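How to run a picking demonstration on an open day

By Ida Hinrichs
Published in the Wurkbridge Handling Newsletter, 2 Dec 2019

These notes come from the open day at Listholm in November, where we had a two-armed robot moving artificial fruit between crates and a display shelf. Mavis Zamora ran the controls and I looked after the visitors. We had 215 people through, in small groups. If you are planning something similar, the order below should save you some trouble.

1. Lay out the area first

Decide where people will stand before you place any furniture. Put the barrier posts out and walk the line yourself. Ours were too close to the trellis at first and had to be moved back 300 mm. Keep the floor clear on the robot's side, as it needs room to turn from the table to the shelf.

2. Choose the fruit

Use artificial fruit. Bunches of grapes are a good test of a hand, because they swing and have no single flat side to hold. Pick bunches in different colours so that you can say "the dark ones next" and people at the back can follow. Peppers and tomatoes are easier to grip but roll when put down.
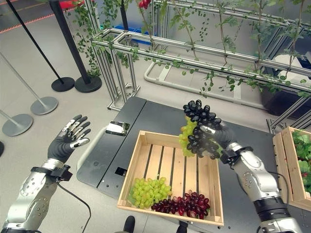
Check every bunch by hand in the morning. Pull gently on the stem and on the lowest berries. Berries that come away can be glued back with Zeltent, which needs an hour to set.

3. Set the grip

Start with the lowest grip setting and raise it until the bunch stays put when you tap the wrist. On our control panel, which is a Rieger, the scale goes to 200 and we settled on 100. Write the figure down. Someone will change it during the lunch break.

4. Prepare the shelf

Fix the shelf so that it cannot shift if an arm leans on it. Slatted crates look right but small items can catch in the gaps, so tilt the crate forward and let things rest against the front board. If you dress the posts with garlands, wind them tightly. A loose end near a hand will be picked up sooner or later.

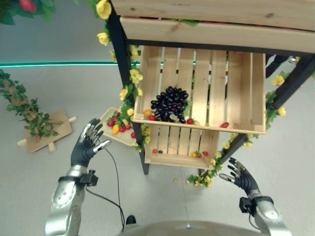 Put a few items in before the doors open. Visitors understand the job faster when the shelf is partly filled, and it gives the operator something to line up against.

5. Run the demonstration

Keep each run short. Say what the robot is going to do, let it work without talking over it, then take questions. Mavis kept one hand near the stop button throughout, and I would ask any operator to do the same. Between groups, return everything to its starting place and look over the cables at both wrists. 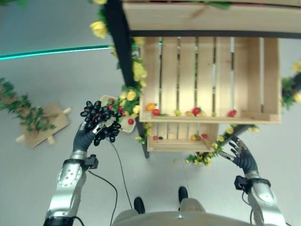 Vol. 7, No. 4

The most common questions were about speed and price. Have an answer ready for both, even if it is only that you will find out. Children mostly wanted to know whether the grapes were real, so keep a spare bunch at the barrier for them to hold.

6. Pack away

Power down with both arms lowered and the hands empty. Bag the fruit by type and label the bags. The garlands go in last, on top, or they flatten.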